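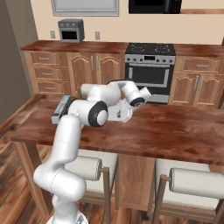
Bultora Bench Oil, 1060 mL tin

I started making this stuff because I was fed up with my own benchtop going grey around the sink, and none of the oils I bought for it lasted past Christmas. It's a blend of tung oil and beeswax, and that's the whole recipe. No colour, no solvent, and the smell (a bit nutty, I quite like it) is gone in a few days.

One tin does nearly 2000 square centimetres of thirsty end grain per good slosh, so a decent-sized island will take a fair bit on the first go and hardly any after that. Two coats to start with, a day apart, then a wipe-over whenever water stops beading. At my place that's every August, when I'm stuck inside anyway!

How I put it on: sand with the grain, vacuum, then wipe with a barely damp cloth and let it dry right out. Pour a little puddle, push it around with an old T-shirt and go and have a cuppa. Come back in 20 minutes or so and rub off whatever hasn't soaked in – really rub, or you'll end up with a sticky patch that grabs every crumb in the house. Lay the used rags flat outside to dry before you bin them, as oily rags can heat up and catch fire if they're left in a heap.

It's lovely on chopping boards and rolling pins too. I wouldn't use it over varnish, it just sits there and sulks. If your top came from Moltitel or Georgiou with a factory lacquer on it, you'll need to sand back to bare timber first.

Tung oil comes from a nut, so give it a miss if there's an allergy at home.

Also in stock: Bester lint-free cloths, pack of 2. Tins go by road only – allow extra time for Tassie and WA.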